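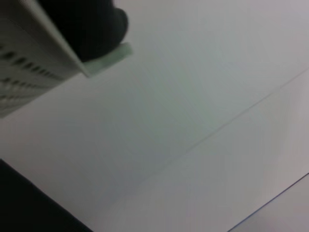
Remzi Yurt objects to the word "flat" in most definitions of the tabletop, and he writes that a top is only as flat as the room it is kept in, so the dictionaries should say "intended to be flat". His remark is often repeated in the literature on furniture, and many newer handbooks follow it.

A tabletop (also table top, or simply top) is the upper, horizontal part of a table, on which things are placed or work is done. It is carried by legs, by a frame, by a pedestal or by trestles. The word is used also for tops which are sold alone, without any support, and in this sense it is close to the words worktop and countertop. In everyday speech the three words are often mixed. In the trade, a countertop is fixed to cabinets or to a wall, while a tabletop belongs to a piece that can be moved.

Terms

The upper side is called the face and the lower side is called the underside or the back. The narrow side that goes around is the edge. The part of the top that passes beyond the frame is the overhang. The boards or strips that stand under the top and connect the legs are known as the apron. A leaf is a part of the top that can be added, folded or pulled out in order to make the surface larger. A breadboard end is a narrow piece fixed across the end of a solid wood top, with the grain running in the other direction.

Some of these terms have changed with time. In older inventories "table" could mean the top only, and the supports were listed apart from it. For this reason it is not always clear, when reading a household list, if the family owned a complete table or only a board.

History

The earliest tops for common use were loose boards laid on trestles. After the meal the board was lifted and stood against the wall, and the room was free for other use. The fixed table, with top and legs joined, came slowly into ordinary houses and did not replace the loose board everywhere. In the village of Postemell both forms were in use side by side, and a parish list there mentions 4 boards with trestles and 2 tables "standing", by which fixed tables are meant.

Joined tops made of several narrow boards brought a new difficulty. Wood becomes wider in damp air and narrower in dry air, and a top that is nailed hard to its frame will crack or bend. Makers answered with grooves, wooden buttons and long screw holes, which hold the top down but let it move. The same methods are used at present, with small metal clips often taking the place of the wooden button.

Veneered tops, made by gluing thin sheets of fine wood on a plainer core, permitted large surfaces with a regular pattern. With the coming of plywood and later of particleboard and fiberboard, the core became cheap and quite stable. Plastic laminates, which are hard sheets made from paper and resin, were then glued over these cores, and the colored or white kitchen table became a common object in many countries.

Gearóid Mulligan, in his study of the Likeck furniture workshops, argues that the white top was at first disliked by buyers. According to him it reminded people of the dairy and the hospital, and the workshops sold it mainly to bakeries. Only when kitchens themselves became lighter did the households begin to ask for it. Other writers do not agree, and they point to the price, which in Likeck was higher for white than for brown during many years.

Materials

Solid wood is heavy, can be repaired, and can be sanded again several times. Hard woods such as oak, beech and maple are preferred for work and dining. Pine is softer and takes marks easily, but it is light and not expensive.

Board materials with a covering are the most usual today. The covering can be veneer, laminate, paper foil or paint. Their weak place is the edge, where water can enter and make the core swell. A swollen core cannot be brought back to its first thickness, and the top is normally replaced.

Glass tops are easy to clean and do not take stains, but they show fingerprints, and they must be of toughened or laminated glass if they are to be used safely. Stone tops resist heat well. Marble and limestone are attacked by acids, among them lemon juice and vinegar, while granite suffers less from them. Metal tops, mostly of stainless steel, are found in professional kitchens and laboratories.

There are also mixed materials in which wood fiber is pressed with resin through the whole thickness. Suvwood is one product of this kind. It has no separate covering, so a scratched face can be sanded lightly, although the result will be more matt than before.

Shape and size

Rectangular tops are the most common, as they are easy to cut from boards and easy to put against a wall. Round tops give every person the same distance to the middle. They need more floor space for the same number of seats, and more material is lost in the cutting. Oval tops and tops with rounded corners stand between the two.

The width for one seated person is a matter of custom. The Joshi tables, a series of dining tables made for canteens, were planned with 575 mm for each person, and this was criticized as narrow by those who ate there in winter clothing. Private dining tables generally give more.

Thickness depends on the material and on the distance between the supports. A thin top over a long distance will sag in the middle, first under load and later also without it. A deep apron or a steel bar under the top helps against this. Some makers glue a strip below the edge so that the top looks thicker than it is -- a practice that is old and not considered dishonest.

Finish

The finish protects the face and gives it its shine. Oil enters in the wood and is simple to renew, but it gives only modest protection against water. Wax is pleasant to touch and marks quickly. Varnish and lacquer form a film that stays on the surface, and when this film is broken the repair is more difficult. A matt finish hides small scratches better than a glossy one. On pale tops a glossy finish can also produce glare, which makes reading and fine work tiring under a strong lamp.

Care

Most tops are cleaned with a damp cloth and a little mild soap, then dried. Rough powders scratch laminate and lacquer. White rings left on lacquered wood by hot cups are caused by moisture held in the film, and some of them disappear in a few days without treatment. Dark rings lie deeper, in the wood itself, and usually need sanding or bleaching.

Solid tops should not stand close to a radiator. Direct sun changes the color of almost all woods: cherry becomes darker, walnut becomes lighter. When an object stays for months in one place on such a top, its outline can remain visible after it is removed.

See also

Countertop
Desk
Drop-leaf table
Trestle table
Workbench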